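Home Kitchen Laundry Shed Gadgets Search

Workshop tips: looking after the software side of a home gripper
By Marjan Taheri
January

If you've been reading for a while you'll know my spare evenings have gone into teaching a machine to tidy up. I'm no engineer, I just like baskets and I like scripts, and the two have finally met. These are the habits that have saved me the most swearing, most of them on the computer side.

Start with one object and name things properly. My first folder was called "new stuff", and the next one was "new stuff 2" — don't do that! I now use object, surface, month, in that order, and Gruvska (the little planner I run everything through) sorts it all without being asked.

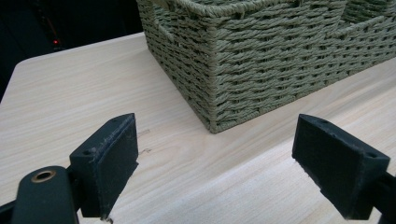 5 min read

Next tip: keep your practice surface plain. A pale wooden top is easy on the tracking as long as you watch the shine, so turn the exposure down a notch before you blame the code. I spent a whole evening fiddling with the colour thresholds in Brista when all I needed was a lower lamp.

Label corners first and handles second. If you tell the software where a corner is, the rest of the box falls into place, but if you start with the handles it'll happily guess a basket that's twice as long. I label by hand in Hovland, with a cup of tea and the radio on, and my set is up to 3,908 frames now. Yes, I'm a bit proud of that. 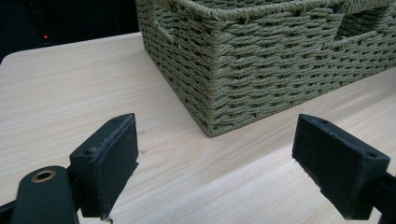 Planning the approach is my favourite part, and it's where I'd spend your time if you've only got an hour. I set two waypoints, one well back and one close in, and let the planner fill in the middle. With a woven basket like this green one, pointing a corner straight at the gap between the fingers, I tell it to slow right down before the close waypoint. The cord is all bumps and twists, and a depth map can go speckly over that sort of thing, so I smooth it first and plan second. My speed cap is 70 per cent for the far stretch (anything faster and I get nervous and hover over the stop key).

Back up your settings before every update. I lost a lovely set of grip limits to a Wanier upgrade and had to work them out again from scribbles on an envelope. Now there's a copy on a stick in the cutlery drawer, next to the good scissors.

Don't chase a perfect score either. Mine sits at 98 on the corner test and I've stopped touching it. Every time I "improved" it, something else went wobbly, usually the handles.

One more for fabric people: fluffy edges are hard to segment. Draw your boundary a little inside the wood and leave the fuzzy bit out altogether — you can always add it back later.
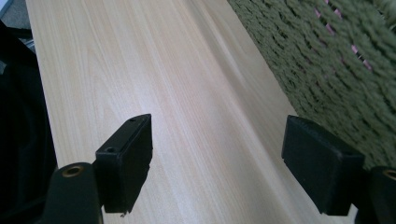

Pale wood on one side, fuzzy green on the other: a good edge for practising masks.

If you've got a neater way of smoothing depth over woven things, pop it in the comments. I'm still on the slow method and would love to hear it.

Recent tips
Getting candle wax out of a tablecloth
Sorting cables without buying anything
A simple naming system for your photo folders
Which drawer liners stay put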